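My calendar app has started answering for me. I only wanted Wurkport to tidy my invitations, but by September it had accepted 167 of them! 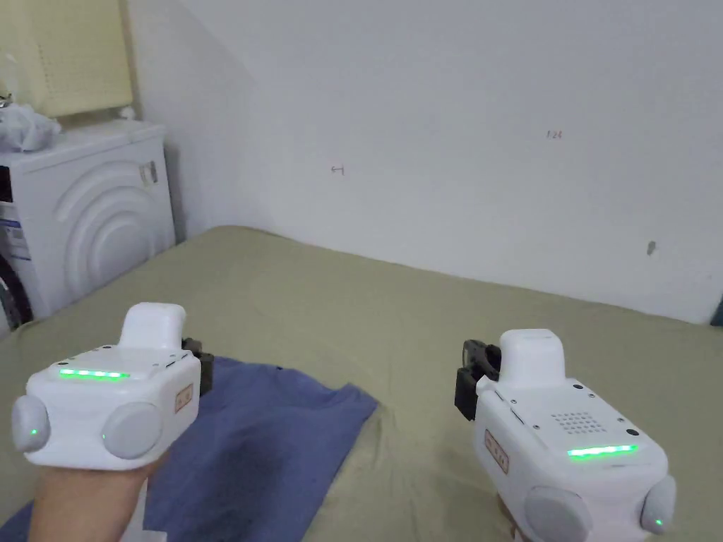

**Cârstea**
*Short fiction contributor*

I clicked "Undo" and it asked if I was sure I didn't like people (cheeky). So I went to settings, found a box marked "Be me", and unticked it.

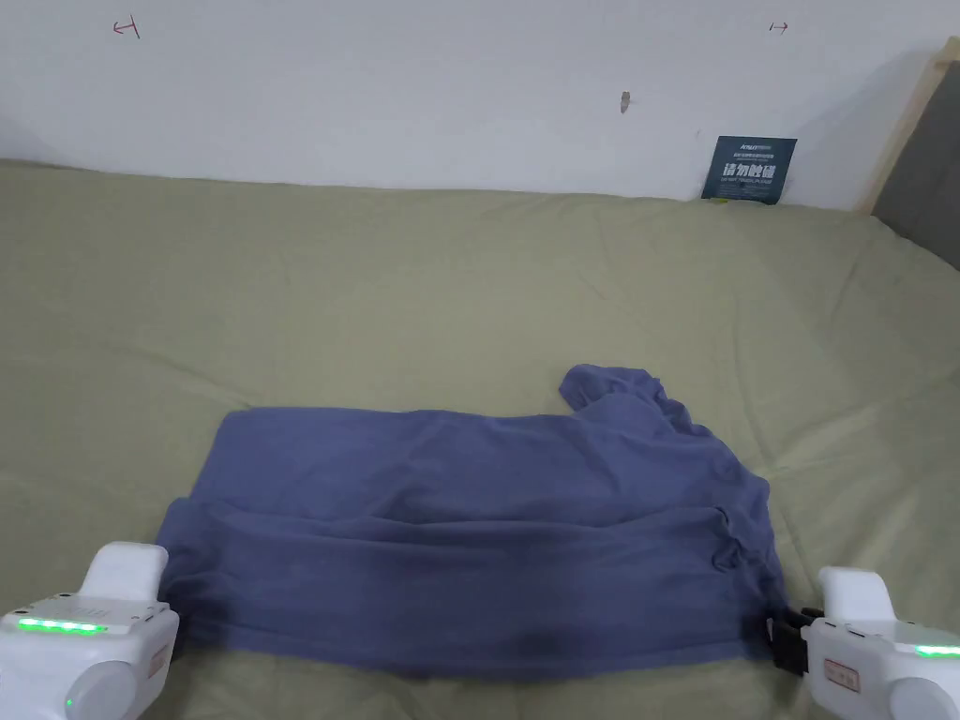 *Blue T-shirt on the bed*

At three in the morning a reminder popped up: dinner in Vollesano, table for two. It had ticked itself back on, and it had ordered the fish.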